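Prurnwood Automation Laboratory
Gripper Comparison Cell, Bin Station
Pre-Run Safety and Inspection Checklist, with Comments

Period: February
Units under comparison: Fetent two-finger gripper; Neves two-finger gripper
Completed by: Leonilde Coelho

Section A. Work area

1. Bin secured against movement. PASS
Comment: Both spring clamps seated on the walls. Clamp handles remain within reach of the arm at the far end of its travel. Keep the speed limit in place on that side.

2. Bin interior surfaces. PASS WITH COMMENT
Comment: The divider is scratched and has a broad worn patch on its lower part. Scuffing on the floor of the bin does not affect picking. Run a gloved hand along the edges before each change of gripper.

3. Test pieces present. PASS
Comment: Red bars and the shorter green bars are used for both units. Remove any piece with a chipped corner and log it.

4. Foreign objects in bin. OPEN
Comment: A small dark round object was on the floor of the bin among the bars. Identify and remove before scored picks resume.

Section B. Arm, gripper and cables

5. Emergency stop tested from the operator position. PASS

6. Gripper mounting screws at specified torque. PASS
Comment: Recheck after 300 cycles.

7. Air fittings and tubes. PASS
Comment: No leak heard at rest. Tubes at the wrist must not touch the bin wall at the lowest pick position.

8. Cable routing. CONDITIONAL
Comment: The yellow cable forms a large loop at the joint cover, near the rim of the bin. Shorten the loop and add a second tie. Reduced speed only until this is done.

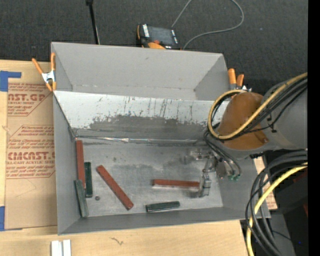
Coelho replied that the cable should be re-tied with the arm fully extended, as a tie set in the home position had pulled tight on the Bulmont arm. She asked that the same routing be kept for both grippers so that the results can be compared.

The request is accepted. Item 8 stays conditional until the new routing has been checked through the full range of motion.

Section C. Comparison conditions

9. Same grip force setting entered for both units. PASS

10. Finger pads inspected. PASS
Comment: Replace at 2,000 cycles or at the first visible tear.

11. Bars redistributed between trials. PASS
Comment: Include bars lying against the wall in every set.

12. Controller log enabled and clock checked. NOT DONE
Comment: To be completed Monday before power-up.

Release status: reduced speed only. Items 4, 8 and 12 to be closed before full-speed trials.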